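Ticket 825: White film on plates and error 2 on the kitchen dishwasher, Nendholm guest house
Status: Closed, with one follow-up open
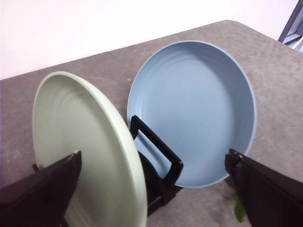
Marianne Tolbert
Appliance Support, Field and Phone

Opened: Sun 23 February
Unit: Barko under-counter dishwasher, commercial, fresh-water rinse
Water treatment: Sjöberg softener, installed in January
Detergent: Flidex liquid, fed by the built-in pump
Reported by: kitchen staff, by phone

Problem as reported

Plates come out with a dull white film. It wipes off with a damp thumb and comes back when the plate dries. Glasses have it too, but the kitchen noticed it first on the colored plates. White plates hide it. Error 2 shows on the display at the end of some cycles and clears when the door is opened. The machine finishes the wash either way, so staff have been ignoring the code.

The kitchen had already run an empty cycle with vinegar. Film was gone for one load and then came back. I asked them not to repeat that, as the door seal on this model does not do well with acid.

Phone check

Asked for the following before booking a visit:

Salt level in the softener. Staff said full.
Detergent on hand. Flidex, same drum size as always, opened the week before.
Rinse aid. Bottle is half full and the level has dropped since it was fitted.
Which cycle. Always the short one, including for breakfast plates with egg on them.
Filters. Cleaned every night, per the sheet on the wall.

Told them to switch to the normal cycle and call back after a day. They called back. Film slightly less, error 2 still there. Booked a visit.

First visit

Error 2 on this Barko is rinse temperature not reached in time. It is not a lockout code. The machine goes ahead and rinses with whatever water it has, and cool rinse water dries slowly and leaves more behind. That can explain some film but usually not this much.

Checked the rinse heater first. Resistance was within range on the service sheet. Terminals clean and tight. Ran a cycle with a probe in the rinse line. The heater came on when it should and the water got warmer at a steady rate. It just started out too cold.

Went to look at the supply. The machine is set up for a hot feed and had been on one for as long as the kitchen could remember. When the softener went in, the plumber moved the dishwasher hose to the softener outlet, which is on the cold side. So the heater was being asked to do a job it was not set for. Under the settings menu the feed type still said HOT.

Two ways to fix this. Either run soft water through the building's water heater and feed the machine hot, or leave the hose where it is and change the setting to COLD, which gives the heater more time. The first is better in the long run but needs a plumber. Changed the setting. Cycle is now longer, and I told the kitchen to expect it.

Ran three loads. No error 2. Film still there, maybe half as much.

Tested the water while I was there. Strip from the kitchen sink (untreated): hard. Strip from the softener outlet: also hard, same color as far as I could tell. The softener was not softening.

Opened the salt lid. It was full, as they said, but the top was a solid crust. Pushed a broom handle through it and there was a gap underneath with water at the bottom and no salt touching it. The salt had bridged. It looks full from above and the brine never gets made. I should have asked about this on the phone — "is it full" is the wrong question. "Has it gone down since you filled it" is the right one.

Broke up the crust, scooped out the big lumps, leveled what was left and started a manual regeneration. It was still going when I had to leave.

Left these instructions with the kitchen:

Do not top up the salt until the level has visibly gone down.
Keep the lid shut. It had been propped open behind a stack of trays, near the steam from the dishwasher.
Run one empty cycle in the morning, then wash as usual.
Do not change the detergent dose. I will do that.

Follow-up call

No error 2. Glasses are clear. Plates are much better, but now there is a slight slippery feel on them, and foam in the bottom of the machine at the end of the day.

This was expected. The Flidex pump had been turned up by somebody to fight the film, and with soft water that is far too much. Booked a second visit to reset it.

Second visit

Strip at softener outlet: soft. Salt level down a little.

Flidex pump was set at 30. Label inside the pump cover gives the range for soft water, and 30 is well over the top of it. Brought it down in steps with a load after each one, until the foam stopped and egg was still coming off. Wrote the new setting on tape inside the cover with a note to call before changing it.

Rinse aid also turned down, from 4 to 2. With soft water it was leaving faint streaks on the glasses.

Checked racking. Plates were being put in tight, with every slot used and the deeper ones leaning on each other, so the spray could not get at the backs. The rims on some of the thicker plates also hold water if they lean too far. Staff now leave a slot free between deep plates. This costs them a few plates per load and they are not thrilled about it.

Old film on the plates did not come off in the normal wash. Soaked a stack in warm water with citric acid in the sink — not in the machine — then rinsed and washed them. Most came up fine. A few of the older glasses are still cloudy after the soak. That is etching in the glass and no product will remove it. Told the kitchen so they do not spend money trying.

Cause

Salt bridge in the softener, so hard water was reaching the machine.
Cold feed with the machine set for hot, so the rinse was too cool.
Detergent turned up to make up for both, which left residue of its own.

Parts used

None. Door seal inspected for vinegar damage and left in place.

Still open

Plumber to quote for moving the dishwasher back to a hot, softened feed. If that is done, the feed setting must go back to HOT on the same day or the cycle time will be wrong.

Kitchen has the strip tests and will check the softener outlet once a week and write the result on the filter sheet. If a strip shows hard again, look for a crust in the salt before calling. Reopen under this ticket number, please, and do not start a new one.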